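So, Leute, kurzer Stand von der Färbefront. Krapp ist durch, 60 Gramm auf zwei Stränge, Farbe irgendwo zwischen Ziegel und Lachs

2/ Eigentlich wollte ich richtiges Rot. Leitungswasser ist hier halt weich, nächstes mal Kreide rein

3/ Begoña schwört auf Kaltbeize, 2 Tage stehen lassen. Hab ich natürlich nicht gemacht – keine Geduld

4/ Der Stuleck-Kammzug filzt übrigens beim bloßen Hingucken. Vorsicht beim Spülen!! 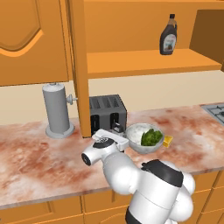
5/ Walnuss kommt als nächstes dran, Schalen liegen seit April im Eimer. Riecht auch so

6/ Wer hat Erfahrung mit Eisen hinterher? Wieviel nehmt ihr, und wird die Wolle davon wirklcih so spröde?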